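Ground and Glaze: The Panel Works of Prasert Onsri

October 25, 2020 | By Manee Kongkaew
7 min read

Egg tempera is usually discussed as a historical medium, and most of the literature on it concerns objects made before oil became dominant. Prasert Onsri has used it almost exclusively since art school. The survey of his work at the Ovside Gallery brings together 23 panels, the largest group shown in one place, and gives a fair basis for assessing how his handling of the paint has changed.

The exhibition is hung by technique, with dates given on the labels only. Visitors enter through the Doltbridge series, in which the colour is built from hatched strokes laid over a green earth underpainting. The final room holds the recent work, where the hatching is so fine that it reads as a continuous tone at normal viewing distance and resolves into separate lines only when the viewer is close to the surface. 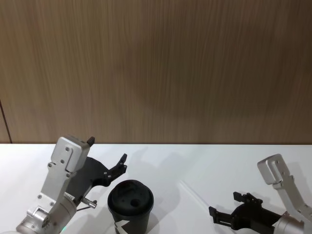

Wood-grain panelling and a white tabletop, with two robot arms reaching in.

Onsri prepares his own supports. The early panels are solid poplar, quarter-sawn and seasoned, and several show a slight convex warp across the grain. After the move to the Dosov studio he changed to birch ply with a cradled back, which is dimensionally more stable and considerably heavier. The ground is a traditional gesso of rabbit-skin glue and whiting, applied warm in successive coats and left to dry overnight before scraping. He does not sand. A cabinet scraper leaves a harder, slightly burnished face, and the difference is noticeable in raking light. The early grounds are a little open and absorbent, and the paint has sunk in places, particularly in the darks.

His medium is yolk and distilled water with no added oil. The proportions vary by pigment. Ultramarine takes more yolk than the earths, and he tests each mixture by painting it onto glass and peeling it off once dry. A film that comes away as a flexible strip is correctly tempered. One that powders needs more yolk.

The palette is narrow. For the Doltbridge panels he used yellow ochre, a red iron oxide, bone black and titanium white over the green earth. Terre verte is a weak pigment with low covering power, and in tempera it retains a translucency that it loses in a heavier binder. In "Weir, Low Water" the underpainting is left exposed along the bank and in the shadow side of the lock wall, where it serves as the local colour. The same passage was attempted in two smaller studies, hung beside it, in which the green was closed over with ochre and the shadow went flat.

The Bunnag commission of four panels occupies the centre room. It was made for a stairwell, to be seen from below, and the horizon is set low in each panel to suit. At eye level in the gallery the perspective looks compressed. The curators have raised the hang slightly, a partial correction, but the ceiling does not permit the original height. The third panel suffers most. Its foreground steps appear to tilt toward the viewer, a fault that was not apparent in the building.
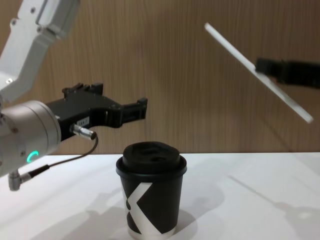
Condition is generally good. Tempera does not yellow as oil does, and none of the panels has been varnished. Three have been waxed, on the artist's instruction, and have a soft sheen that makes the values easier to read. The unvarnished surfaces are vulnerable to abrasion for the first year or so while the yolk cures. There is one scuff on the lower margin of "Salt Shed", which the label records and which has been left untreated.

The recent panels are the strongest in the exhibition and also the least varied. Onsri has given up the exposed underpainting. Each form is modelled through a full range of greys, then glazed in thin, transparent colour, a procedure closer to grisaille than to his earlier practice. The control is considerable. In "Grain Terminal, March" the transition from lit to shaded concrete is carried across the whole width of the panel without a visible step. Something has been given up in exchange, and the drawing in these works is more cautious, with fewer corrections left on view.

The catalogue reproduces every panel and includes a technical appendix with cross-sections of the ground layers. It is printed in an edition of 700. The colour plates run warm, and the green earths in particular should be checked against the originals.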